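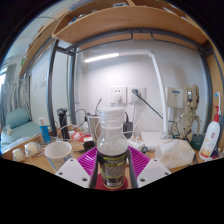
What does Closto do?

Closto sorts out desks in small rooms, mostly student rooms and first apartments, and we do it together with the person who sits at them.

About Us

Home | About | Book a Visit | Loft Beds | Contact

We love desks. We should say that first, so you know what you're getting into! Kitchens and closets get plenty of attention from people in our line of work, and there are some wonderful ones out there, but the desk is where we started and it's still what we talk about at lunch. A desk in a small room has to be an office, a breakfast table, a bathroom shelf and a charging station all in the same day, and if it sits under a loft bed it has to do all of that in the shade.

How we got going

Closto began in Gristthorpe, in a shared house with very small bedrooms. Hamdia Lemma and Radoslava Kubíček had rooms across the hall from each other, both with the bed up top and the desk underneath, and they spent one August swapping ideas back and forth. Hamdia moved her power strip off the floor. Radoslava copied it the same evening and then went one better by giving every charger its own spot along the wall. Then the other people in the house wanted theirs done, and then the house next door, and by the time classes started there was a list on the fridge.

We have now done 747 desks. We keep a notebook with one page for each (the early pages are mostly arrows and coffee) and we still go back to it when we're stuck.

Who we are

There are five of us. Hamdia does most of the first visits and is the one who answers the phone. Radoslava looks after anything with a plug on it. Abelardo Henríquez joined after we did his sister's room and he couldn't stop asking about the drawer dividers, so now he's in charge of drawers. Rozália Magyar came to us from a stationery store and knows more about trays than seems possible. Andri Hofstetter builds shelves, rails and the odd footrest, and drives the van.

What a visit is like

A regular visit takes 70 minutes. We don't bring boxes of new containers with us, and we'd love it if you didn't buy any beforehand either! Most desks already have what they need. A mug holds pens, a metal tumbler keeps cables standing up where you can grab them, a lid from something makes a dish for the tiny stuff.

We start by asking you to sit down the way you usually do and reach for things. Where does your hand go for a drink? Where does the phone land when you come in? Then we clear one half of the desk at a time, never the whole thing, and you decide what comes back. You do the deciding all the way through. If you want a figurine next to the lamp, it stays next to the lamp, and we'll happily work around it. Some of the best desks we've seen had something silly looking back at you from behind the notebooks.

After that come the cables, and this is the part Radoslava waits for. Short ones go near the outlet and long ones get looped. We like a power strip you can reach without crawling, and adapters that aren't hanging by their own weight. Then the lamp. A slim one with a long arm is great under a bed, as it can stand off to the side and still put light where you're reading, and we'll move it three or four times with you until it feels right.

Drinks get a coaster. We are big, big fans of the coaster! A round one, a square one, a piece of cork you cut yourself, it doesn't matter. Once a bottle or a mug has a place of its own it stops wandering in among the papers, and wood tops keep looking good for years. Rozália picks hers up at flea markets and has a drawer full of them at the office (Abelardo divided it).
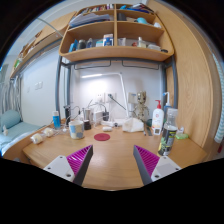

Then there's the bathroom stuff. If you share a bathroom, your lotion and your shaver and your hair things probably live on the desk, and we think that's completely fine. Give them the back corner on the side you don't write on, tall things behind, pump tops facing you. A folded cloth or a small pouch can hold whatever you use every morning. We've tried hiding all of it in baskets under the desk and people just took it out again by the weekend, so we gave that up years ago and everybody's happier.

The loft bed people

A good half of our visits are to loft beds, and we have a soft spot for them. Andri measures from the seat of the chair up to the slats, and from the desktop to the lowest shelf, and he'll tell you which lamp arms will fit and which ones will have you bumping your knuckles. He also loves the back wall. There's so much you can do with a back wall! One narrow ledge, 9 centimeters deep, will take all your chargers and leave the wood free for your elbows. We designed ours with the Ďurica workshop, who cut it to length for us, and it's called the Harov. You can see one at our office before you make up your mind, and plenty of people look at it and decide they can manage without, and that's great too.

What we don't do

We don't throw anything away for you. We don't open folders, letters or laptops. We don't do whole-apartment moves, although we know two good crews and will give you their numbers. And please don't clean up before we come! We'd much rather see the desk on an ordinary day, with the cup from this morning still on it.

Keeping it up

Each visit includes a follow-up call, usually from Hamdia. She'll ask what has drifted, and something always has. Often it means the thing wanted to be somewhere else all along, so you talk it over and move it there. If you'd like one of us to come back in person, the second visit is half price and tends to be the fun one.

Come and say hello

Our office in Gristthorpe is up the stairs next to the bike store. The five of us share one long table and yes, we reorganize it constantly. Send us a photo of your desk with your message if you like, and tell us what bugs you most about it. Radoslava would like you to include the outlets.

Page updated 2/17/19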